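How to Run a Robot Open Day Without Hiding in the Supply Closet

Our lab in Trarnitstead opened its doors one afternoon in April, and I was put in charge of the part where the public gets to watch a robot do something. I had run 2 of these before. The first went badly and the second went badly in front of a school board. What follows is the procedure we ended up with, written down so that whoever gets the job next year can skip a few of my mistakes and move on to their own.

Step 1. Pick a task people already know how to do

Visitors don't care about joint limits. They care about whether the thing can do a chore they hate. We settled on bagging vegetables. Everyone has stood at a kitchen counter losing an argument with a plastic bag, so everyone in the room is an expert, and they will tell you so.

Clear bags are hard for a robot. They shine, they fold in on themselves, and the camera at the wrist sees straight through them to whatever is behind. Say this early in your talk. If you wait until the gripper is struggling, it sounds like an excuse.

Step 2. Give the gripper something to find

Buy bags with some color at the closing end. Our first batch was clear from top to bottom, and Avberg (our control software, named by an intern who has since left for a bank) treated them as a rumor. With an orange-red closure there is at least one part of the bag that both the robot and the back row can follow.

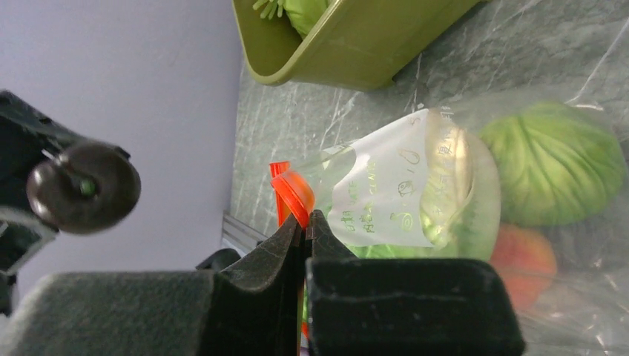 Rehearse the approach to the neck more than any other move. The fingers have to come in low and close slowly, and you need to resist talking over it. I used to fill the silence with facts about motors. Let people watch. A grandmother in the front row at our 1:00 session held her breath for the whole thing and later asked if we sold them.

We don't sell them.

Step 3. Show the zipper close up

The wrist camera feed goes on the big screen. Do this even if your big screen is a television on a cart with one bad wheel. From ten feet back, the robot looks like it is thinking about lunch. On the feed you can follow the fingers, and that's where the interesting part is.

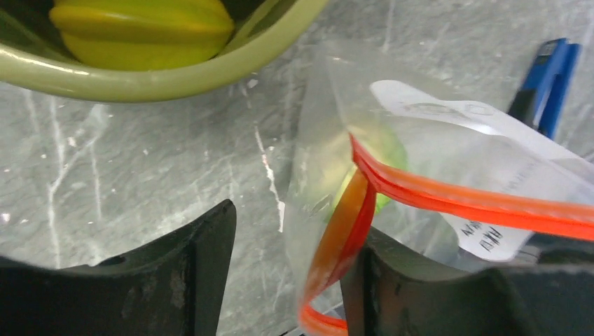

Wrist camera view: the zipper seal between the fingers, with the star fruit in its bowl behind.

Start the feed before the first group walks in. Otherwise you will spend the first five minutes with your back to the audience, scrolling through input menus, while a child reads each one out loud.

Þórey Blöndal ran the arm for us all afternoon and has firm views on camera feeds. Her rule is to leave the picture alone once it's up. No overlays, no colored boxes, no confidence scores. The year we left the scores on, people started cheering for the numbers and ignored the robot completely.

Step 4. Plan for the bag to win

It will, at some point. Film hangs up on a fingertip, or the seal slides over where it should sit between the two. Keep your hands in your pockets. Let the operator back the arm off and come in again, and tell the group in plain words what went wrong and what she is going to try next.

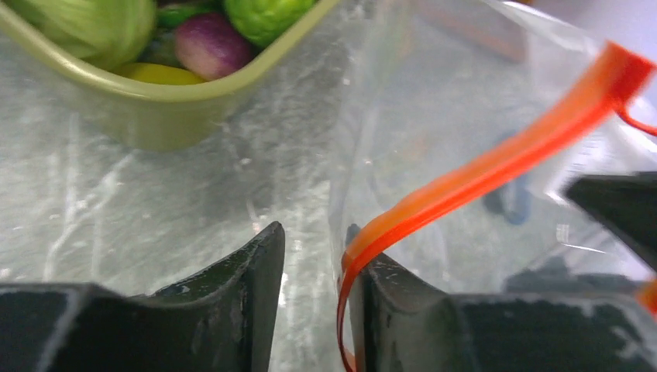 I was dreading this part and it got the best questions of the day. One man wanted to know why we didn't glue sandpaper to the fingers. We had a decent talk about that, and I have written it on the whiteboard under "maybe."

Set a limit, though. Ours is 7 tries on one bag. After that the operator says "new bag" in a cheerful voice and swaps it out. Practice the cheerful voice.

Step 5. Get more vegetables than you think you need

Use fake produce. We tried real tomatoes at the first open day and I would prefer not to go into it. Fake ones keep their shape, can be dropped, and don't need to be explained to the cleaning crew. Ours came by mail from a shop called Grímsdóttir, which does a very convincing line in roots.

Mix up the shapes. A bin of matching round things is easy to pick from and dull to look at. You want long peppers lying under fat eggplants, leaves stuffed into the gaps, and one lumpy item that makes people lean in and ask what it is.

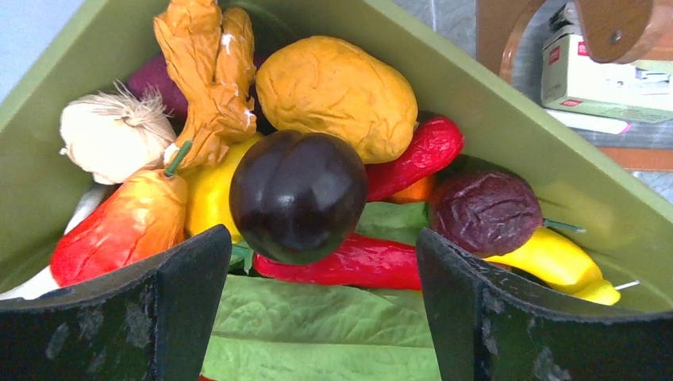 Let a visitor choose the next item. They will pick the worst one available, every time, and then fold their arms. Warn your operator. Þórey now asks for a show of hands first, which spreads the blame.

Step 6. Keep the groups small

We took 13 people per session, standing in a half circle behind the tape. More than that and the ones at the back start opening cabinets. Run each session for twenty minutes, then give the operator ten to stretch and drink something.

Put the tape down the night before. Put down more than looks polite. Have one person whose only job is watching the tape, and don't let that person near the snack table.

Step 7. Log everything, including the bad runs

Prekar, our logging tool, saved 782 clips over the afternoon. Label them the same day, while you still remember which bag was which. I left mine until the following week and one folder is still called "weird one, ask Þórey." She doesn't know either.

Step 8. Pack up

Bin, bags and bowls go in the gray crate. Power off the arm before you move the table. Count the vegetables against the list taped inside the lid, and check the coat pockets of your own staff's children before they get to the parking lot. We are still short one lemon.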